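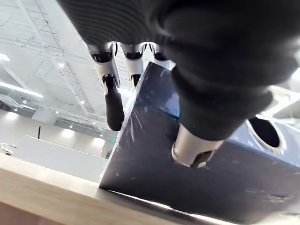 About Larkby

Larkby teaches Polish to adults who speak English. We have a small school on the second floor of a building in Flarnham, and a set of recorded lessons that people follow from wherever they live. If you came looking for a promise that you'll be fluent by spring, we don't make one, and we'd be careful with anyone who does.

How it started

Wojciech Szulc began teaching evening classes in April, after several years of writing exercises for other people's courses. He didn't think much of those courses. They had a great many cartoon animals in them and very little on how to ask the price of a train ticket and understand the answer. Students could tell him that the duck was drinking milk. They couldn't tell him they'd missed the bus.

So the first Larkby class was on missing the bus. The next was on being late in general, and people kept asking for things of that kind: what to say to a mother-in-law who keeps filling your plate, how to leave a phone message, how to return a pair of shoes. Most of our lessons still come from a student's question. The list now stands at 284 recorded lessons, and a fair number of them are narrower than any textbook editor would allow. There's one on soup.

What we think about methods

We've read the claims. Learn in your sleep, learn like a baby, learn in ten minutes a day while you fold your shirts. Babies, as far as we can tell, spend years on it with full-time staff, and they still get the endings wrong. Ten minutes a day is better than none, but it won't get you through the Polish case system, and there are seven cases.

Our own method isn't new and doesn't have a name. You hear a short conversation. You say it back, badly at first. A teacher corrects the parts that would stop a Polish speaker from understanding you and leaves the rest for later. Then you change the conversation a bit and do it again. Grammar comes in when you need it - usually in the second or third week, when somebody wants to know why Kraków has turned into Krakowie.

We don't hand out points or badges. We tried a streak counter for one term and found that students were opening a lesson just before midnight and closing it again. It's gone.

Our course books

For beginners we use the Walczak reader, which Wojciech put together from class notes and which has been through two rewrites. It has 1,061 words in it, all listed at the back with the page where each one first turns up. Is that enough to hold a conversation? With a patient person, on a familiar subject, yes. With a plumber on the phone, probably not. We say so on the first page.

The reader comes with audio. The speakers talk at a normal speed, and we get complaints about that every term. A slow version is included too, but please try the normal one first.

About Clovex

Clovex is our word review program, and students get it with any course. It shows you words you've forgotten and asks for them in a sentence. We built it because flashcards on their own seemed to produce people who knew a lot of nouns and couldn't order lunch with them. We're still not sure how much it helps. Students who use it do better on our end-of-term check, but those may be the same students who'd have done better anyway, and we haven't found a fair way to tell.

Class sizes and prices

Evening groups are limited to 70 minutes, with a break if the group wants one. We keep them small enough for everyone to speak several times. Prices are on the courses page and include the reader. If you stop coming partway through a term, we refund the classes you haven't had.

You can sit in on one class before paying. Most people know by the end of it whether our way of doing things suits them, and for some it doesn't - they want more grammar tables, or fewer strangers. We can usually suggest another school.

Page last updated 19/09/2024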